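Workshop tips: recording table-moving episodes on a two-handed robot

Notes from the Betstead bench, updated 2025-08-19

These tips cover small furniture tasks: lifting one end of a table, pushing it a short way, setting it down. They assume a humanoid upper body with multi-fingered hands, a head camera and an operator who has already done the Rindance warm-up set. Chairs and trolleys have their own page.

Before the first take

Warm the hands up with 8 slow open-and-close cycles. Cold finger joints lag, and the lag ends up in the recording as if the operator had meant it.

Wipe the fingertips with a barely damp cloth and let them dry. Polish from a tabletop builds up on the pads and the grip starts to creep after a long morning.

Check the clock offset between the head camera and the joint log. Anything over 56 milliseconds and we restart the logger. Correcting it afterwards is possible but tedious, and the Drevitz converter will not warn you if you forget.

Clear the top. A mug left on a table turns a lifting episode into a balancing episode, and the label will be wrong.
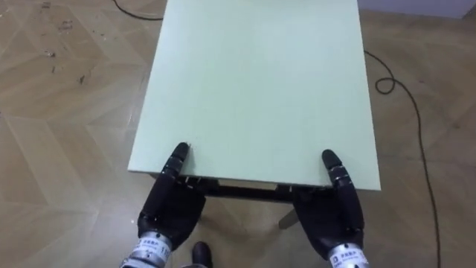

Hand placement decides most of what the model learns from a lift, so spend the time on it. Start every episode from a settled grip and hold still for a full second before moving. Take the short edge near its two corners, left hand to left corner, right hand to right corner, with the other fingers folded down below the edge and one finger extended up on each side so that its tip rests against the front edge. Keep both wrists in the lower part of the head view if you can. An episode where one hand drifts out of view during the approach is still usable, but tag it "partial".

Vary the start. Shift the table a hand's width, turn it a few degrees, raise or lower the head. If every episode begins from the same spot the model learns the spot. We change something after every fifth take and write the change in the notes field.

Floors and cables

A patterned floor is useful. Herringbone parquet gives the tracker plenty of edges to hold on to, more than plain lino does. It also shows grit, so sweep between blocks -- a table foot dragged over grit makes a noise that operators flinch at, and the flinch gets recorded.

Route cables wide of the path and leave slack. Walk the route once with the table at its furthest position before pressing record. For long pushes, tape the slack down at the wall end only.

Felt pads on the legs change the push force a good deal. Note whether they are on or off.

Labelling and storage

Write the instruction in plain words: "lift the near end of the table", "push the table to the wall". Avoid "move table". It covers too many things.

Keep failed lifts. Mark them as failed, with the second at which the grip was lost, and store them with the rest. Our January set had the failures stripped out and the trained policy had no idea how to regrip.

Split long sessions into files of 500 episodes at most. The Wako viewer slows badly beyond that. The current table set stands at 3,894 episodes, failures included.

Back up before changing the hand firmware -- joint names have moved between versions twice, and old logs need the old name map to open.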